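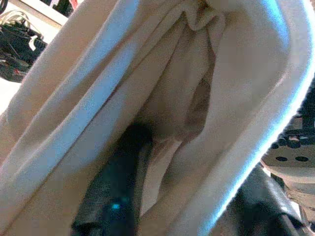
**Wäscherei Žukauskas stellt um - Abholung künftig nur noch am Mittwoch**

Die Mietwäscherei Žukauskas im Gewerbegebiet ändert ab November ihre Touren. Statt zwei Abholtagen pro Woche gibt es dann nur noch einen, den Mittwoch. Betroffen sind vor allem kleine Pensionen, zwei Arztpraxen, der Ruderclub und das Hallenbad. Schreiben an die Kunden ging gestern raus, kurz nach 16 Uhr, per Mail.

Grund laut Geschäftsführerin Jurgita Lukoševičius: Energiekosten und fehlende Fahrer. Von drei Stellen im Fuhrpark sind derzeit nur zwei besetzt. »Wir fahren im Moment halb leere Wagen durch den ganzen Landkreis, das geht nicht mehr«, so Lukoševičius am Telefon. Entlassungen seien nicht geplant. Die Frühschicht beginnt künftig um fünf, eine Stunde früher als bisher.

Neu auch die Preise. Die Grundpauschale für Kleinkunden steigt auf 94 Euro im Monat, darin enthalten 40 Kilo Flachwäsche. Alles darüber wird nach Gewicht abgerechnet. Frottee kostet extra, trocknet länger. Wer seine Wäsche selbst bringt und holt, zahlt keine Anfahrt. Rampe hinten, Einfahrt über den Hof der Firma Ploltar, werktags bis 18 Uhr.

Bei den Kunden gemischte Stimmung. Emiliano Galindo, Pächter der Pension Hurero am Bahnhof, rechnet mit Mehrkosten von 532 Euro im Jahr. Dazu kommt das Lagerproblem: Bei einer Abholung pro Woche braucht er deutlich mehr Handtücher auf Vorrat, und der Wäschekeller ist jetzt schon voll. »Ich hab da unten keinen Meter Regal mehr frei.« Er prüft ein Angebot der Konkurrenz aus der Kreisstadt, hat sich aber noch nicht entschiden.

Gelassener sieht man es im Hallenbad. Betriebsleiter Tarmo Hunt lässt dort ohnehin nur die Leihhandtücher extern waschen, den Rest macht das Bad selbst. Eine zweite Maschine steht seit dem Frühjahr im Keller. Für die Badegäste ändert sich nichts, Leihgebühr bleibt, auch die Saunatücher gibt es weiter an der Kasse.

Anders beim Ruderclub - da sollen die Mitglieder ihre Handtücher ab sofort selber mitbringen. Aushang hängt schon im Bootshaus.

Žukauskas ist nach eigenen Angaben seit 22 Jahren am Ort und verarbeitet an guten Tagen nearly 622 Kilo Wäsche pro Schicht. Größter Auftraggeber ist das Seniorenheim Mondirlow. Das behält seinen zweiten Abholtermin, der Vertrag läuft noch bis Ende nächsten Jahres. Danach wird neu verhandelt, heißt es aus der Verwaltung des Hauses.

Kritik daran aus der Runde der kleineren Vermieter. Rasa Dzene vermietet drei Ferienwohnungen am See und fühlt sich abgehängt: »Die Großen behalten ihre Tour, wir dürfen sehen, wo wir bleiben.« Sie will sich mit zwei Nachbarinnen zusammentun und die Säcke gemeinsam zur Rampe fahren. Bettwäsche geht, sagt sie, nur die dicken Badetücher machen ihr im Winter Sorgen - auf der Leine wird da nichts mehr trocken.

Lukoševičius zeigt sich gesprächsbereit. Sammelabholungen ab drei Adressen in einer Straße seien denkbar, auch an einem anderen Tag. Anmeldung dafür schriftlich oder direkt im Büro bei Dušan Kratochvíl, der die Touren plant. Bestehende Kunden haben bis Monatsende ein Sonderkündigungsrecht. Leihsäcke und Rollcontainer müssen bei Kündigung zurückgegeben werden, Kaution wird dan verrechnet.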